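Tinton Makers Board > Mobile Robots > Faults and Safety

Thread: Arm carried on moving after pressing stop (fridge task)

mossytrack
Posted 2019-07-28

Right, I've had the most interesting fault of my life and I want to tell you all about it! We've been teaching our Ollero arm to move drinks between a desk and a small fridge. Lovely job for a robot, fiddly in all the right ways. On run 248 I pressed the pause button on the tablet and the arm kept going. It travelled another 6 cm, pushed against the open fridge door, and only then went limp.

No damage apart from my nerves. The base is a Pulmont, running their stock software, and the gap between desk and fridge is tight.

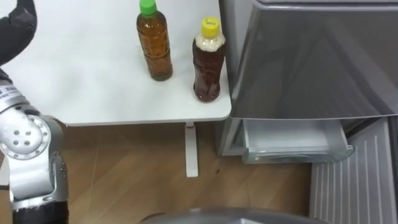
What puzzles me is the log. It says the pause came in straight away, then there's a hole of 374 milliseconds with nothing at all, then two position commands, then the stop. Has anyone seen an Ollero do this? I love this arm and I really want to understand it.

kettle_and_cog
Sounds like the move queue. The arm keeps a small buffer of points and the pause only stops new ones going in. Whatever is already in there gets played out. Ours did the same on a sorting job, and turning the buffer down to 2 points made it far better. Brilliant bit of logging by the way, most people would just have rebooted it.

dunlin77
Hang on, I don't think the buffer is the main problem. You used the tablet pause as a stop. It goes over wifi! The red button on the Pulmont cuts the arm power directly and that's the one to hit if something is about to be bumped. Where was it when this happened?

mossytrack
On the back of the base, and I was at the front. Fair point. I did think of pause as "stop, but nicer".

kettle_and_cog
Disagree a bit, dunlin. Cutting the power on an Ollero lets the wrist drop before the brakes bite. With a full bottle in the grip I'd take a slow pause over that any day.

dunlin77
I'd take a dropped bottle over a bent hinge or a squashed hand. You can mop up tea.

Holub_fan
Both of you are right and it's a great argument to be having :) We fitted a Holub wireless stop to ours. It has its own radio, so it doesn't care what your wifi is up to, and you can set it to slow the arm down under control first and then cut the power. Took an evening to wire in. Please do the force limit as well though. If the arm can lean on a fridge door hard enough for you to notice, the limit is set too high for working near people.

mossytrack
Checked, and oh dear. The force limit was still at the setting we used for lifting crates. It's now as low as it will go and still pick up a bottle. I've also marked the door and the drawer as keep-out areas whenever the arm is travelling, and it only gets to enter them on the last slow bit of the approach.
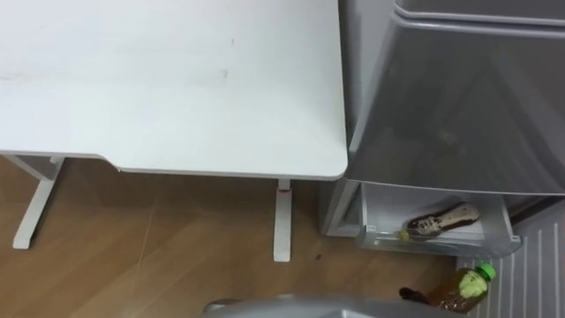
Buffer is down to 2 as well. I tried the pause over and over at half speed with an empty gripper and the extra travel is now so small I can hardly see it. Such a good feeling! The hole in the log is still there though, so I've not fixed the cause, only made it matter less.

dunlin77
Good work. Is the tablet on the same network as the head camera? Video can swamp everything else.

mossytrack
It is, yes. Same cheap router. I'll put the camera on a cable and see if the hole closes up.

gribbleworks
Coming in to say please don't go back to full speed until you've got a proper stop in your hand. Small arms feel friendly and they still have plenty of shove in them. We keep one person on the button for every run, even the dull ones.

kettle_and_cog
Seconded. And I'll give dunlin this much, I went and timed our own pause after reading this and I didn't like the answer.

mossytrack
Agreed, half speed until then. The Holub one is ordered and should be here in August. I'll post the logs from before and after the camera cable, same folder as the run 248 one, so kettle can have a proper dig through them.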